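June, robotics club notebook, bench 2
Entry by Roksolana Marchuk

Good session! Started at 3:40 pm once Ihor had found the charger, finished when they locked the building on us.

Job for today was ball pickups with the hand-held gripper, so we have something to train on before the Wetirmont challenge. Demyd wants 200 clean demos by the end of term. We got 17 that I'd keep. Sounds tiny, but the first hour went on mounting and we were learning how to hold the thing.

Notes on technique. Come in low and slow with the fingers wide open, stop, then close. If you close while still moving forward, one finger touches first and the ball is off across the bench. Ostap worked this out before the rest of us and his runs are lovely to watch back – really smooth, no dithering. Mine wobble on the approach. Need practice.
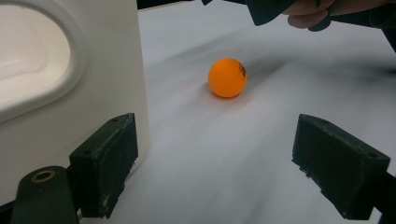 Orange ball on the white surface, fingers open for the approach.

The orange is a great colour for this. Halyna's threshold script (the one she named Tiron) picked it out on the white in every clip we ran through it, and she only had to nudge the saturation value once. Shadows from our hands are a different story. When somebody reaches over the top the grey goes streaky and the edge of her mask creeps outward on that side. Not terrible, and I'd sooner keep some of those clips in than have a model that falls over the minute the lighting changes. Ihor disagrees, he wants them all out. Parked for now.

Frame total after trimming is 1,368. Copied to the club drive under gromora_balls, second folder. Please don't rename it again, the loader has the path typed in.

Still to do:
Tighten the finger screws and mark them with paint pen
4 start positions for the ball, pencilled on paper so we can repeat them
Ask Mr Nazarenko about keeping the bench over lunch
Try the same approach left-handed (Demyd's idea, I'm keen)

Halyna reckons she can have a first training run going tonight. Can't wait to see what it does with Ostap's clips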